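在外投票および期日前投票に関するよくあるご質問
ニルニス市選挙管理委員会事務局

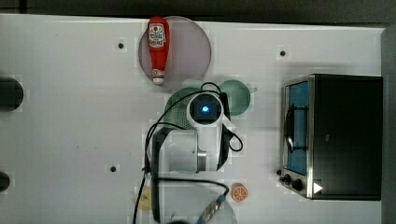

オレスティス・カラマンリディス氏からは、住所を移したばかりの者にとって、旧住所と新住所のどちらで投票すればよいのかが従来の案内では読み取りにくい、とのご意見が寄せられました。同氏はあわせて、期日前投票所の開設時間を冒頭に掲げるよう求めておられます。本ページは、これらのご意見を踏まえて構成を改めたものです。

最終更新日:2024年2月29日

期日前投票所の開設時間
中央庁舎1階ロビー 午前8時30分から午後8時まで
ツァヴァラス地区センター 午前10時から午後7時まで
フルトゥラ図書館 集会室 午前10時から午後6時まで
いずれも、公示日の翌日から投票日の前日まで、土曜日および祝日を含め毎日開設します。ただし、フルトゥラ図書館は図書館の休館日も集会室のみ利用できますので、北側の通用口からお入りください。

1 選挙人名簿への登録について

問 選挙人名簿に登録されるためには、届出が必要ですか。
答 市内に住民登録をされている方は、要件を満たした時点で自動的に登録されますので、個別の届出は必要ありません。要件は、選挙権年齢に達していること、および住民登録の日から引き続き三か月以上市内に居住していることです。

問 自分が登録されているかどうかを確認できますか。
答 事務局の窓口において、本人確認書類をご提示のうえ照会していただけます。お電話での照会には、個人情報保護の観点からお答えしておりません。代理の方が照会される場合は、委任状をお持ちください。

問 最近、市外から転入しました。どこで投票することになりますか。
答 転入届の日から三か月を経過していない場合、当市の名簿には登録されません。前住所地の名簿に引き続き登録されているときは、前住所地の投票所、または不在者投票の制度を利用して投票していただくことになります。詳細は前住所地の選挙管理委員会にお問い合わせください。

問 市内で転居しました。投票所は変わりますか。
答 転居届の提出時期により異なります。名簿の調製日より前に届け出られた場合は新住所の投票所、調製日以後に届け出られた場合は旧住所の投票所となります。郵送される投票所入場券に記載された投票所が、今回ご利用いただく投票所です。

問 氏名を変更しましたが、入場券には旧姓が記載されています。このまま使用できますか。
答 使用できます。受付で係員にお申し出ください。名簿の記載と照合のうえ、投票用紙を交付します。

2 投票所入場券について

問 入場券はいつ届きますか。
答 公示日以後、世帯ごとに封書で順次発送します。同じ世帯の方の入場券は一通にまとめて封入しておりますので、切り離してお一人ずつお持ちください。配達の時期は地区により前後します。

問 入場券を紛失しました。再発行してもらえますか。
答 再発行は行っておりません。入場券がなくても、名簿に登録されている方であれば投票できます。投票所の受付でその旨をお申し出いただき、氏名、住所および生年月日を係員にお伝えください。

問 別人あての入場券が届きました。
答 開封せずに「誤配達」と記載した付箋を貼り、郵便ポストに投函していただくか、事務局までご連絡ください。すでに転出された方あてのものについても同様です。他人の入場券を使用して投票することは、法令により処罰の対象となります。

3 期日前投票について

問 期日前投票を利用できるのは、どのような場合ですか。
答 投票日当日に、仕事、学業、旅行、冠婚葬祭、入院、出産その他の用務が見込まれる場合に利用できます。天災または悪天候により投票所への到達が困難と見込まれる場合も対象に含まれます。

問 理由を証明する書類は必要ですか。
答 必要ありません。宣誓書に該当する事由を選択し、署名していただきます。宣誓書は入場券の裏面に印刷してありますので、あらかじめご記入のうえお越しいただくと、受付が円滑に進みます。

問 期日前投票所は、住んでいる地区によって指定されますか。
答 指定はありません。市内の有権者は、三か所のいずれでも投票できます。一方、投票日当日は入場券に記載された投票所以外では投票できませんので、ご注意ください。

問 期日前投票を済ませた後に、投票をやり直すことはできますか。
答 できません。期日前投票は、投票用紙を投票箱に入れた時点で確定した投票として扱われます。

問 混雑する時間帯を教えてください。
答 例年、投票日の直前の三日間、とりわけ中央庁舎の夕方の時間帯が混み合います。お車でお越しの方は、東側の立体駐車場をご利用ください。受付で入場券をご提示いただいた方は、最初の一時間が無料となります。

4 不在者投票および郵便等投票について

問 出張先の市町村で投票できますか。
答 不在者投票の制度により、滞在先の選挙管理委員会で投票できます。まず、当事務局に投票用紙等の請求書を郵送または持参により提出してください。ファクシミリおよび電子メールによる請求は受け付けておりません。用紙は滞在先あてに郵送しますが、同封の封筒のうち「証明書在中」と表示されたものは、絶対に開封しないでください。ご自身で開封された場合、投票できなくなります。

問 請求はいつまでに行えばよいですか。
答 法令上の締切は設けられておりませんが、郵送の往復に日数を要します。投票済みの用紙は、投票日当日の投票終了時刻までに当該投票所へ送致されなければ無効となるため、公示日前であっても早めにご請求ください。

問 入院中です。病院で投票できますか。
答 不在者投票施設として指定を受けた病院、高齢者施設等に入院または入所されている方は、施設内で投票できます。施設の長または担当の職員にお申し出ください。指定の有無は事務局でもお答えしています。

問 外出が困難なため、自宅で投票したいのですが。
答 身体に重度の障害があり所定の要件に該当する方は、郵便等による投票を利用できます。利用には、事前に郵便等投票証明書の交付を受ける必要があります。証明書の有効期限は券面に記載しています。期限が三月末日に到来する方には、更新の案内を別途お送りしました。

問 家族が代わりに記入してもよいですか。
答 原則として認められません。ただし、郵便等投票の対象となる方のうち、上肢または視覚の障害の程度が一定以上の方については、あらかじめ届け出た代理記載人一名による記載が認められます。届出のない方が記載した投票は無効であり、罰則が適用されることがあります。

5 在外投票について

問 国外に居住しています。投票するにはどのような手続が必要ですか。
答 在外選挙人名簿への登録が必要です。出国前に市の窓口で申請する方法と、出国後に居住地を管轄する在外公館で申請する方法があります。出国前の申請は、国外転出届を提出した日から転出予定日までの間に行ってください。

問 登録が完了したことは、どのように通知されますか。
答 在外選挙人証を交付します。出国前に申請された方は、在留届を提出された後の交付となります。投票の際に提示が必要ですので、大切に保管してください。

問 一時帰国中に投票できますか。
答 できます。在外選挙人証と旅券をお持ちのうえ、当市が指定する投票所または期日前投票所にお越しください。在外選挙人のための期日前投票所は、中央庁舎のみです。

問 在外選挙の対象となる選挙は何ですか。
答 国政選挙に限られます。市長選挙および市議会議員選挙については、在外投票の制度はありません。

6 投票所での手続と配慮について

問 投票所に子どもを連れて入ることはできますか。
答 選挙人に同伴する十八歳未満の方は入場できます。ただし、投票用紙への記入や、投票箱への投函をお子様に行わせることはできません。

問 字を書くことが困難です。
答 代理投票の制度があります。受付でお申し出いただければ、係員二名が補助者となり、一名が選挙人の指示する候補者の氏名を記載し、他の一名がこれに立ち会います。同伴のご家族が補助者となることはできません。投票の秘密は守られます。

問 点字による投票はできますか。
答 すべての投票所に点字器を備えています。使用を希望される方には、点字投票用の用紙を交付します。

問 車いすで利用できますか。
答 各投票所に車いす用の記載台を設置しています。入口に段差のある投票所には仮設の傾斜板を設けるか、係員が介助を行います。ツァヴァラス地区センターは正面玄関に段差がありますので、駐車場側の出入口をご利用ください。

問 投票所内で写真を撮影してもよいですか。
答 投票の秘密および投票所の秩序を保持するため、撮影はお控えください。投票管理者の指示に従っていただけない場合、退出をお願いすることがあります。

問 投票用紙を書き損じた場合はどうすればよいですか。
答 投票箱に入れる前であれば、係員に申し出て用紙の引換えを受けることができます。ご自身で訂正される場合は、誤った部分を二重線で消し、余白に正しく記載してください。訂正印は不要です。

問 候補者の氏名以外のことを書くと、無効になりますか。
答 候補者の職業、身分、住所または敬称を除き、他の事項を記載した投票は無効となります。応援の言葉や記号なども記載しないでください。

7 開票および結果について

問 開票を見学できますか。
答 市内の選挙人は、市民体育館の観覧席で開票の状況を参観できます。入口で氏名と住所をご記入ください。席数は143席で、満席の場合は入場をお待ちいただきます。

問 結果はどこで確認できますか。
答 投票および開票の速報を市のウェブサイトに掲載し、確定後に選挙区別の結果を中央庁舎の掲示場に掲示します。お電話による速報のお問い合わせは、開票作業に支障を生じますのでご遠慮ください。

お問い合わせ
ニルニス市選挙管理委員会事務局(中央庁舎4階419号室)
受付時間:平日の午前8時30分から午後5時15分まで
電話:代表番号から内線1861
担当:ファビアン・クスター、グリゴリス・クセノス
投票日当日は、午前7時から投票終了時刻まで電話による受付を行います。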